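Dronda Low Jewelry Stand, Black
Item 689
Flarimier Home Goods > Bedroom > Small Storage

In stock. Ships flat from our Prornavico warehouse.

There are two kinds of people: those who keep their rings in a lined box with compartments, and those who find them in the soap dish, the coin jar and, once a year, the dog's bed. We make things for the second kind. The first kind seem to be doing fine.

The Dronda is a small black stand with a bar across the top and pegs sticking out of it. You hang things on the pegs. We tried to write a longer explanation for the catalog and the printer sent it back asking if there was a page missing.

The pegs slope and finish in a rounded head, so a ring has to be lifted off on purpose. Necklaces stay put too, provided they are long enough to loop and short enough not to puddle on the dresser. Bracelets with a clasp should be closed first. An open bracelet is just a short chain with ambitions.

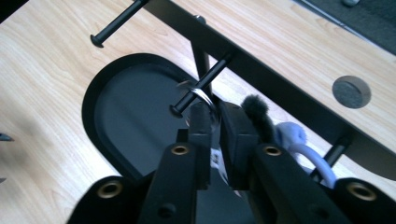 Reader mail on the Dronda has been kind on the whole, though a customer in Ongart wrote that the pegs are fine for rings and thin bangles, that anything with a big charm on it swings into its neighbor every time a drawer is shut, and could we please space them out. We could, and the result is called the Dronda Wide. It comes out in September and will take up more of your dresser, as requested.

Assembly

Tools: one small screwdriver, included, and better than it needs to be. Stand the post up, set the bar on it, put the screw in from the top and tighten until the bar stops turning. Then stop. Most of the returns we get are from people who kept going.

Care

Wipe with a dry cloth. Skip the furniture polish, which leaves a film on the pegs and then on your rings and then on you. If the bar works loose over time, give the screw a quarter turn.

What it will not do

It will not untangle the necklaces you already have. It is not a mug tree, in spite of several photos we have been sent. Heavy belts will tip it over. It does not lock, and a cat regards it as a toy — we have no attachment for that and are not working on one.

Details

Color: black, all over
Spare screws in the bag: 4
Weight: 14 ounces
Returns: 136 days, unused or only lightly regretted
Goes with: Flarimier ring dish, Flarimier drawer liner

Shipping and returns

Orders leave the warehouse in a plain carton. If a part is missing, write to us with the item number and we will mail the part alone, no need to send the whole thing back. Gift wrap is available and is brown paper.

Page updated 2024-06-17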